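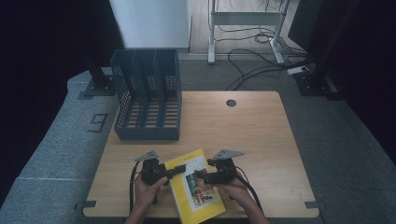
Getting the household papers in order (and keeping them that way)

By Afia Ayaaba
Posted May 15, 2019

I put off writing this one for ages, mostly as my own papers were in no state to be giving anyone advice. For years I had a drawer in the kitchen that would only open if you pushed down on whatever was inside with a ruler, and when the furnace quit one November I spent a whole evening in my coat looking for the warranty. I found it in with the Christmas cards. The repair was $300 by then, as the warranty had run out while it was in the drawer.

So I finally sat down and did it properly, and I've now helped my neighbour Yayra Mahama do hers and my brother do his, and it goes much the same way each time. You'll want an afternoon to make a proper start, and then a few evenings afterwards for the fiddly bits. Put the kettle on first.

What you'll need

A desktop sorter with a few upright slots, a box of plain manila folders, a dark pen that doesn't smudge, two bags or boxes for what's leaving the house (one for recycling, one for shredding), and one sturdy box with a lid for long-term keeping. I bought mine at the Tilard stationery shop on a day when they had the scuffed ones marked down, and a scuffed box holds paper just as well. A letter opener is nice if you are as far behind on the mail as I was.

Please don't go out and buy a filing cabinet yet! Yayra had one picked out from the Loniswood catalogue, three drawers with little brass label holders, and once we'd finished everything she owned on paper fit into one box and a sorter. She bought a nice lamp in place of it.

Step 1: Bring it all together

Walk through the house and collect every loose paper you can find. Look in coat pockets, the glovebox, the fruit bowl, the top of the fridge, old handbags and the place beside the bed where things slide down. Don't read anything as you go. I know it's tempting, and I lost most of an hour to a letter from my aunt the first time I tried this, but reading comes later and you can set the lovely things aside then.

Step 2: Clear yourself a good big surface

A dining table is best. The floor will do if your knees are better than mine. You want room to make piles that won't topple into each other, and light good enough to read the small print on a receipt. Wipe it down and let it dry before any paper goes on it, as till receipts soak up the least bit of damp and the ink goes in no time.
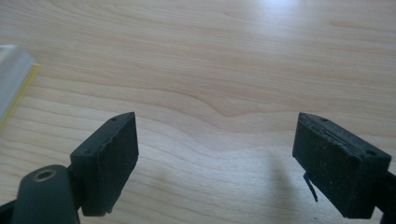

Wavy grain on a light wooden tabletop.

Step 3: The quick sort

Open every envelope, throw the envelope in the recycling, and put what was in it onto one of four piles: to do, to keep handy, to keep for years, and to get rid of. Go fast. Set a timer for 40 minutes if you're the sort who dawdles, take a break when it goes off, and start again. If you really can't decide about something, it goes in "to do" and you'll meet it again later.

Envelopes, by the way, sometimes have a second thing tucked inside. Give each one a shake. My brother very nearly recycled a refund cheque.

Step 4: Deal with the piles

To get rid of. Flyers, expired coupons, manuals for the toaster before last. Anything with your name beside an account number goes in the shredding bag, and everything else can go in the blue box. If you haven't got a shredder, ask at your bank or the public library, as many of them hold a shredding day in spring.

To keep handy. These are the papers you'd reach for during an ordinary month: the current phone bill, the school calendar, the vet's card, library notices, the form for the soccer club. They live in the desktop sorter. I keep one slot for bills, one for school and activities, one for anything waiting on a reply, and the last for whatever that month is mostly about. At the moment it's all paint chips.

To keep for years. Tax returns and the slips that go with them, insurance policies, the house papers, car papers, wills, birth and marriage certificates, and receipts for anything big enough that you'd cry if it broke. One folder for each subject, labelled on the tab in plain words you'd think of in a hurry. "Car" is a better label than "Vehicle documentation". How long you have to hang on to tax papers depends on where you live and whether you're self-employed, so look it up or ask whoever does your return before you shred a single one.

To do. This is the pile you'll want to walk away from. Take it in small bites, three or four papers in an evening with something good on the radio. Pay it, sign it, phone them, and then file it or let it go.

Step 5: The long-term box

Line your folders up in the order you'd look for them. The alphabet is fine. Mine runs from house to car to money to people, and I've never once lost my way in it. Leave a bit of slack so you can get your hand in between the folders. Keep the box somewhere dry and off the floor. My mother's spent a winter in the basement, and we had to peel her marriage certificate off the lid.

Write a one-page list of what's in the box and tape it inside the lid, and tell one other person in the family where the box is kept.

Step 6: Keep it going

Pick one spot where the mail lands, and go through it there while your shoes are still on. Once a month, when I sit down to pay the bills, I empty the sorter slot by slot. The finished things go in the box or the shredding bag, and the whole job takes about as long as my tea takes to cool.

Once a year, right after the taxes are in, pull out the long-term box and take away whatever has had its day. Put a new folder in for the coming year while you're at it and write the label then and there.

A few questions I've been asked

Tak wrote to ask about scanning everything. I scan receipts, which fade terribly, and I keep the originals of anything with a seal or a signature. If you do scan, name the files with the year first so they line up nicely.

What about children's artwork? Goodness, that's a whole other post. For now, put it in a flat box under a bed and don't try to sort it on the same day as the insurance.

Coloured folders or plain? Use coloured ones if they make you happy. I ran out of green partway through and have been cross about it ever since, so buy a few extra.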